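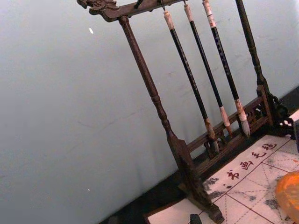 Carved brush rack with dragon-head finial, on a white felt mat.

About Andumik

Andumik designs, installs and tests non-turf cricket pitches. We work for clubs, schools, park departments and private training centers. Our office, workshop and test lane are on one site in Katport.

The company began as a testing service. Clubs sent us their complaints about bounce, we measured the pitch, and they took the report to whoever had built it. Several of those clubs later asked us to do the rebuild as well. Installation is now the larger part of the business, and testing is run as a separate department with its own budget and its own schedule. Installation crews do not test their own pitches.

What we build

Most of our work is on the Predari system, a four-part construction that can be laid on a new site or over a sound concrete slab. From the bottom up, it consists of:

Formation. Soil is removed to firm ground and the base of the dig is graded and rolled. Soft spots are dug out and filled before any stone goes in.

Stone base. Crushed stone is laid in layers and compacted layer by layer. The top is finished with fine stone dust and checked with a straightedge along the full length and across the width. On slab sites this stage is replaced by grinding and patching.

Shock layer. A pad is rolled out, butt-jointed and taped. Pad thickness is set by the level of play stated in the order. A thicker pad gives a lower, slower bounce and is the usual choice for junior play.

Carpet. A woven or tufted carpet is stretched and fixed at the perimeter. Crease markings are inlaid where the pitch is used at one length only. Where juniors and adults share a pitch, we leave the creases to be painted.

We also build practice lanes with steel frames and netting. Lane frames are made in our workshop. Netting is bought in and cut to size. Roof nets are supplied as standard on any lane with a neighbor on either side, and can be left off end lanes on request.

We do not build or maintain natural turf squares. Clubs that ask are told so on the first call.

How we test

Every pitch we install is tested before handover and again after the first full season. The same procedure is used for pitches built by others.

Vertical bounce is measured by dropping a ball from a fixed height at marked points on a grid. The grid is denser in the area where a good-length ball lands. Rebound height is read by sensor and each point is tested more than once. A point whose readings do not agree is tested again with a second ball before any result is recorded.

Pace and turn are measured on our own rig, the Fu. It projects a ball onto the surface at a set angle, speed and spin, and records speed and direction before and after contact. The Fu was developed on the Katport lane and is used only by our testing staff. It is not for sale or rental. We run it at 40 points on a standard adult pitch and at fewer on a practice lane, where the landing area is shorter.

Surface level is checked by straightedge and by laser. Carpet tension is checked by hand at the edges and at every seam.

Results are issued as a written report with a grid plot, a list of points outside tolerance, and a repair recommendation if one is needed. Air temperature and surface condition at the time of the test are noted on the first page. We do not issue a single overall score. Clients have asked for one, but a pitch with even, low bounce and a pitch with high bounce and one bad patch can come out at the same number and need very different work.

Our archive holds 1,986 test reports. Past clients can request a copy of their own reports at no charge. Reports are not released to other parties without written consent from the client.

Durability work

New pads and carpets go through a wear trial before we offer them under the Predari name. Samples are laid on the Katport lane and loaded with a studded roller for 500 cycles, then tested for bounce and compared with an unworn sample from the same roll. Carpet samples are also checked for pile loss, seam movement and color change.

Some materials pass the roller trial and still perform poorly outdoors. For this reason a section of each new product is left in open ground through at least one winter and lifted in February for inspection. The back of the carpet and the underside of the pad are both examined. Products that hold water at the joint are rejected.

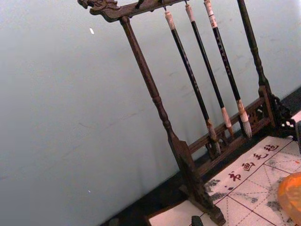
Maintenance and service

A non-turf pitch needs less care than turf, but it does need some. We supply a written schedule with each installation. In outline:

Brush the carpet weekly during the season, against the lie of the pile.
Clear leaves and grass clippings from the edges.
Treat moss and algae in the fall and again before the first match.
Keep mowers and heavy rollers off the surface.
Check perimeter fixings each month and report any that have lifted.

Replacement carpet is generally fitted over the existing base. We test the base before quoting, and if it has moved we will say so in the quote and price the base repair as a separate line. Patching is offered for damage at the popping crease and in the bowler's landing area, where most wear occurs. Patches are cut from the same product as the original where it is still made.

Warranty

The stone base, the pad and the carpet are covered under separate terms, which are set out in the contract. Cover on the carpet depends on the maintenance log being kept up. Damage from vehicles, fire or metal spikes used on a surface rated for rubber soles is excluded.

Working with us

A site visit is needed before any fixed quote. It takes half a day and includes a level survey, a drainage check and two trial holes. The quote lists ground work, materials, labor and testing as separate items. Access for a small excavator and a stone truck is required for new builds. If access is limited, please send the gate width and the distance from the road with your first inquiry.

We do not take on ground work when the site is frozen or waterlogged. Testing continues year-round at indoor centers.

Page revised October 2026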